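2024年9月19日

早上七点四十到办公室,走廊的灯又只亮一半。昨晚没睡好,先把窗打开,烧水,然后接着看烟草零售许可证的积压件。新办法六月起施行,凡在Kadia卖烟、卖烟丝、卖带尼古丁的电子烟液,都要先登记,再领证,证要挂在收银台后面看得见的地方。旧的营业执照不再顶用。宽限期到月底,所以这两周电话特别多。

按老名册,全镇卖烟的店有110家,到昨天下班为止交齐材料的是98家。剩下的我心里大致有数,有几家多半已经不卖了,老名册好几年没人更新。港口路那家修鞋铺还在册上,我每天上班路过,从没见里面摆过一包烟。也有真在卖、就是拖着不办的,这种要上门。

八点半和Tetsuya碰了一下。他管现场核查,我管材料,界线本来清楚,可新表把“存放位置”放在了材料部分,结果他要看,我也要看,同一张平面图两个人各批一遍。他说他那份以后不写意见了,只签名。我说那签名栏也得改,不然年底查档说不清楚。最后决定先照旧,等Lenni Sjöberg从法务那边给个书面说法。Lenni上回说这周给,还没来。

上午主要处理学校距离的事。办法里写,新开的售烟点离学校大门不得少于60米,老店不受影响。条文看着简单,办起来麻烦在“大门”两个字。Brollora那一片的小学有两个门,正门朝大街,侧门开在巷子里,平时只走送货的车,可早上也有家长图近从那里送孩子。巷子对面有个铺面,新租客想开杂货店兼卖烟,从正门量够,从侧门量不够。租客自己画了图,只画了正门。我打电话问学校,接电话的人说侧门“不算门”。问她能不能写一句话盖个章发过来,她说要问校长。校长今天外出。

这件先放着。我在卷宗封面上写了“待学校复函”,放到左边那一摞。左边那摞已经比右边高了。

十点多Alžběta Zeman来了,带着她的材料,用一个旧饼干盒装着。她在市场后面开报刊店,卖烟卖了很多年,材料其实齐全,就是进货票据有一半是手写的。新办法要求保留最近一年的进货凭证,供货商名称、税号、数量都要有。她的货大多从Jelínek进,那家批发商给小店送货时常常只撕一张小条子,上面写个品种和总价,没有税号。我跟她说小条子不能直接用,但可以请Jelínek补一份年度对账单,盖章就行。她问要不要钱。我说对账单按理不收钱,要是他们收,让她告诉我。

她又问了年龄核查那块牌子的事。规定的牌子是统一格式,我们这边发,不用自己印。她店里原来有一块自己手写的,写得比我们的大得多。我说两块都挂没关系,统一那块别被挡住就好。她坐着把表填完了,字很工整,只有面积那一栏空着,说回去量。 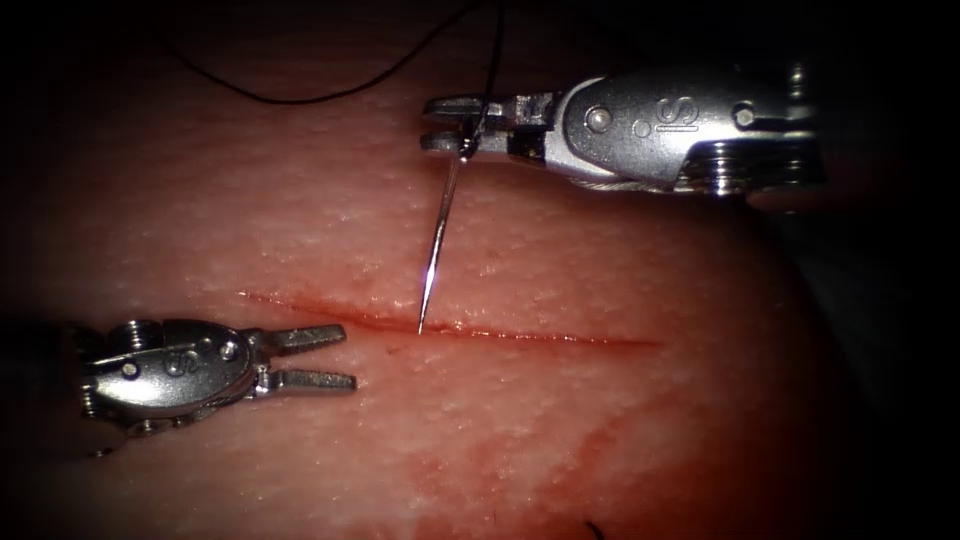
原来的店主把店转出去了,接手的人能不能接着用旧店主的证?

证跟着人走,不跟着店面走。接手的人要用自己的名字重新申请,在新证下来之前停止售烟,旧店主的证交回注销。店里剩下的存货可以封存,封条由核查人员贴,拿到新证以后再拆。如果是父母转给子女,或者夫妻之间变更,手续一样,只是距离那一条按老店算,不重新量。

这个问题我今天在电话里答了好几遍,索性抄在这里,明天把它放进窗口那张问答单。原来的问答单是春天写的,那时候办法还没定稿,有两处已经不对了。一处是收费,草案里写按面积分档,定稿改成统一收费。另一处是外摆的自动售烟机,草案允许放在酒吧里,定稿全部禁止,年底前拆完。我在旧单子上用红笔划掉,拿去复印,复印出来红线成了黑线,反而看着像加了着重。下午重新打了一份。

午饭在楼下吃的,豆子汤和面包。Jerome Cruzado坐对面。他在卫生科,做戒烟门诊那一块,想要我们的登记数据,看售烟点密的街区和来就诊的人有没有关系。我说可以给到街道一级,店名和店主的名字不给。他说街道一级就够用。问题是导出来的数据里地址和店名写在同一格,要拆。他说他来拆。我说不行,拆之前不能出我们的门。最后还是我来拆,下周给他。汤有点咸。

他顺便问起售烟机要拆多少台,我没有现成的数,老名册只登记店,没登记机器。酒吧那边要等Tetsuya跑完一轮才知道。Jerome说有个酒吧老板跟他讲,机器早就断电了,放在那里当柜子用。断了电算不算拆,办法里也没写。我记下来,一起问Lenni。

下午一点半开始弄系统。Enodlow上线以后,登记是在网上交,材料扫描上传,我们在后台审。想法是好的,毛病也有。最烦的一个是同一家店交两次,系统会生成两个编号,两个都显示“待审”。店主往往看到页面转圈就再点一次。我上午审过的一件,下午又冒出来,还以为自己记错了,翻出来对了半天。Orestis Tsakiris是系统那边派来的,人在楼上的小房间办公,我上去找他。他说重复提交的事他知道,修正要等下个版本,眼下可以用税号筛一遍,相同的合并。他教我怎么筛,步骤如下,免得我忘:先进“全部申请”,状态选“待审”,按税号排序,勾相同的两条,点右上角“关联”,再把后交的那条改成“撤回(重复)”。千万别点“删除”,删了连附件一起没有,恢复要他那边从备份里找。

我照着做了,合并掉6组。有一组看着像重复,打开以后发现是同一个老板的两家店,税号相同地址不同,差一点合错。跟Orestis说了,他说那就得看地址,最好系统里能自动比对。他在本子上写了一行。他写东西很慢,一笔一画。

另外还有一个小问题,邮件通知。审核通过以后系统自动发信,信里的链接点进去要重新登录,很多店主没记密码,就打电话来问证在哪里。证不在链接里,要本人带身份证件到窗口领纸本。信里那句话写得绕,我改了一版,只有三句:您的申请已通过;请带身份证件到一楼三号窗口领取;窗口时间上午九点到下午三点。Orestis说改模板要走申请。我填了申请。

三点左右Tetsuya从外面回来,跑了Brollora那边几家。他把情况讲了一遍,我按他说的记。

面包房隔壁的小店,烟放在玻璃柜里,柜子面朝门,从街上看得见。新办法要求不得从店外看到陈列,店主说挂帘子行不行。Tetsuya的意见是可以,只要营业时间一直拉着。我觉得条文写的是“封闭式柜体”,帘子算不算封闭,不好讲。先给整改通知,期限两周,让他把柜子转个方向也行。

加油站那家没问题,证都准备好挂的钩子了。

河边的小卖部关着门,门上贴了纸条,说店主去看女儿,下个月初回来。下个月初已经过了宽限期。Tetsuya拍了纸条附卷。我查了一下,他材料是交过的,缺一张平面图。人不在,电话也打不通。按规定,宽限期过后没有证就不能卖,可是店关着,也没在卖,所以不急,写一封信塞门缝里,等他回来再补。

修鞋铺他也去了,问过,确实不卖。以前的以前,老店主卖过一阵火柴和散烟。请现在的店主签了一份声明,从名册上划掉。

Tetsuya讲完就去洗手,说巷子里那个侧门他也顺便看了,铁门,上着锁,旁边有个按铃。他站在那里的时候没有人进出。可那时候是下午,说明不了早上的情形。他打算哪天早上去站一会儿。

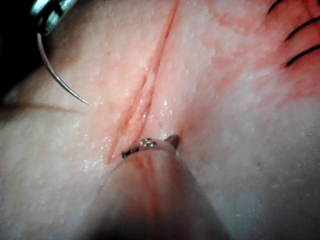 切口近景,左上角是持针器的钳口。

四点以后窗口关了,安静些。把今天收的件归档,缺材料的发补正通知。补正通知的模板也长,第一段全是法条号,店主看到法条号就害怕,以为要罚款。我把缺什么写到最前面,法条挪到后面。这个模板是我们自己的,不用走申请。

罚款那一条我又看了一遍,怕明天有人问。没有证而售烟,第一次书面警告,限期改正;第二次罚款;第三次除罚款外两年内不得申请。卖给未成年人的单独处理,不走警告这一步。有证但是没挂出来,先口头提醒。记到这里,明天口径要跟窗口统一,昨天窗口有人跟店主说没挂证就罚,店主打电话来吵了一通,其实没有这回事。我道了歉,他也就算了。

电子烟液那边还有一个没理清的地方。不含尼古丁的液体不在登记范围里,含的才在。可有的店卖的是分装的,底液不含,尼古丁另外一小瓶,顾客买回去自己兑。店主说他卖的是两样东西。照我的理解,小瓶那样既然含尼古丁,就要登记,跟大瓶分开卖不影响。Lenni那边一并问。现在给Lenni的问题已经有一页纸,我重新排了一下:

一、同一平面图两边审,签名怎么签。
二、学校侧门算不算大门。
三、断电的售烟机算不算拆除。
四、帘子算不算封闭式柜体。
五、分装烟液。

四点五十发出去,抄送Tetsuya。没有回信,估计人已经走了。

学校那边后来倒是来了个电话,说校长明天上午在。我约了十点。租客也打来,问能不能先装修。我说装修不归我们管,他可以装,但是烟柜先别订。他听起来不太高兴,说柜子已经付了定金。我建议他问问卖柜子的能不能延后交货,别的我帮不上。杂货的部分他照样可以开,不需要等我们。他好像之前没想到这一点,说那他先开杂货。

五点半下班。回家路上经过市场,Zeman的报刊店还亮着灯,她在门口收报架,隔着街冲我喊了一个数,是店里的面积。我没带纸,写在手背上,到家抄下来了。不过还是得她自己填在表上签字才算。

晚饭热了昨天的土豆。洗了两件衬衫。给姐姐回了电话,她问我工作忙不忙,我说忙到月底。她说她家那边也要搞登记,问我是不是自家抽的也要报。我说只管卖的,买的人不用登记,也不会记谁买了多少。她说邻居都在传要凭证买烟。这个说法我在窗口也听过两回,看来问答单上还得加一条。

明天:
校长,十点。
问答单加两条,打印,换掉窗口旧的。
给Jelínek打电话,问年度对账单怎么开,别的小店也用得着。
河边小卖部的信。
给Jerome拆地址那一格,有空就先做一点。
走廊的灯再报一次。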